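Winter Chant Circle Returns to Rastwood

Sunday, December 27, 2020

What a gift this fall was! When we began our evening chant online in September, we hoped a handful of people might join in from their kitchens. By the last session before Advent there were 81 names on the list, from Grolley, Rastwood and a good way past the river, and the singing (well, the muted singing) carried on right through the closing silence.

So we're going again! The winter round follows the Psalms of Ascent, with 12 evenings of slow reading, one repeated line to sing, and 18 minutes of quiet prayer. You don't need a trained voice or any background in contemplative prayer. Come with a candle if you like one, and sit wherever you're comfortable, on a chair, a cushion or the floor.
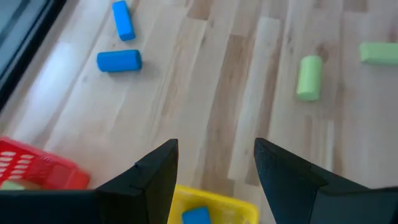 What to read first

We'll open with Psalm 121, "I lift up my eyes to the hills." Try it out loud, very slowly, 2 times a day for the week before we meet. I did this last winter and kept hearing the word "keep" in places I'd always hurried past!

How to join

Write to the Plurnivura office and ask for the winter link. Song sheets can be picked up from the box on the porch at Fang Street.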